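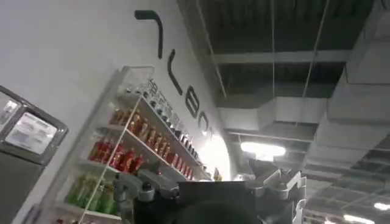

Hi Vangelis,

You asked for a quick update on the Edis shop before the May payment goes out, so I'll keep it chatty and you can pull out whatever the board needs.

The shelving is up and in use! We went with the plain white units in the end, the same as in the Jikeritz store, and I'm very glad we did - they let the bottles do the work. Everything is now grouped by color, so the ambers and oranges sit together, the reds have their own stretch and the greens do too. Róisín Ó Riain did the layout and she was right about it (I had wanted everything in alphabetical order, and I've stopped saying so). The big dark gray letters are on the wall as well, and I love them.

Money next. The second part of the grant was mostly shelving and lettering, and we came in 829 under the budget line, mainly thanks to Valente dropping the delivery charge. I'd like to move that over to the lighting over the back counter if you're happy with it. A yes by email is fine.

Training has gone well. We've had 14 people through the stockroom course, and 13 of them are now on the regular rota. The other one has gone back to college and may join us again in the summer.

Still to do: the shelf labels, which Brellisov is reprinting in a larger type, and the opening hours for the door. We also have around 32 product lines waiting for a price from head office, and I've chased that twice. Could you give them a nudge from your side? I'm in most mornings until noon if it's easier to call.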